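マグツリー

マグツリー(英: mug tree)は、マグカップの持ち手を掛けて収納するための卓上用スタンドである。マグスタンド、カップハンガーとも呼ばれる。支柱から枝状の掛け具が伸びた形が樹木に似ることからこの名がある。食器棚の棚板を占有せずにカップを置けるため、台所の調理台や食卓、事務所の給湯コーナーなどで使われる。

概要
マグツリーは一般に、台座、支柱、掛け具の三つの部分からなる。掛け具は支柱から斜め上に突き出す枝型が古くからあり、ほかに支柱の上部に横木を渡し、そこに掛け具を並べる横木型がある。枝型は設置面積が小さく、横木型はカップの向きがそろいやすい。素材は木、鉄線、ステンレス鋼、樹脂などで、金属製のものには塗装を施すことが多い。

設置面
マグツリーは重心が高くなりやすく、平らで水平な面に置くのが基本である。木製天板の卓上に置く場合は、台座の裏に薄いフェルトやゴムを貼り、擦り傷を防ぐことがある。白木に近い淡色の天板では、水滴や茶渋の跡、テープの糊残りが目につきやすい。汚れは固く絞った布で木目に沿って拭き取る。
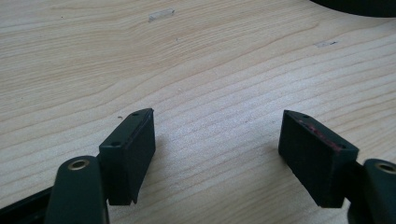 淡色の木製天板。波打つ木目が横方向に走る。

構造
台座には平板型、輪型、皿型がある。皿型は縁が立ち上がっており、洗った後のカップから落ちる水滴を受けるほか、スプーンや砂糖の小袋を置く場所にもなる。楕円形の皿は横木型と組み合わせることが多く、長径を横木の方向に合わせると左右の揺れに強くなる。

横木型の掛け具は、上向きに反ったものと下向きに垂れたものに分かれる。垂れた形の掛け具は先端の曲がりや返しで持ち手を留める。支柱の上部に小さな鉤を加え、茶こしや布巾を掛けられるようにした製品も見られる。
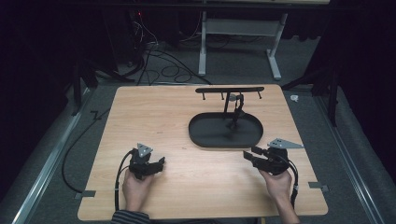 横木型の黒いスタンド。台座は縁の立った楕円形で、横木から短い掛け具が4本下がる。

製品
家庭用の製品は掛け具が4本から8本のものが中心である。生活雑貨のLekumは楕円皿の横木型を2,000円台で、Undiloは枝型の木製品を3,000円で販売している。Undiloの枝型はデスピナ・ラプティス(Despina Raptis)の設計で、枝を抜いて平たく収納できる。業務用には掛け具が20本を超える回転式もあり、喫茶店の配膳台などに置かれる。

使用上の注意
カップは左右交互に掛け、片側だけに重さが偏らないようにする。外すときも同様で、片側のカップだけを続けて取ると倒れることがある。持ち手の内側の幅が狭いカップは、太い掛け具には入らない。エスプレッソ用の小型カップには細い鉄線製のものが向く。塗装のある金属製品は、掛け具の付け根の塗膜がはがれると錆びやすい。研磨剤入りの洗剤は避け、中性洗剤で洗って乾いた布で拭く。

関連項目
食器棚
水切りかご
コースター
マグカップ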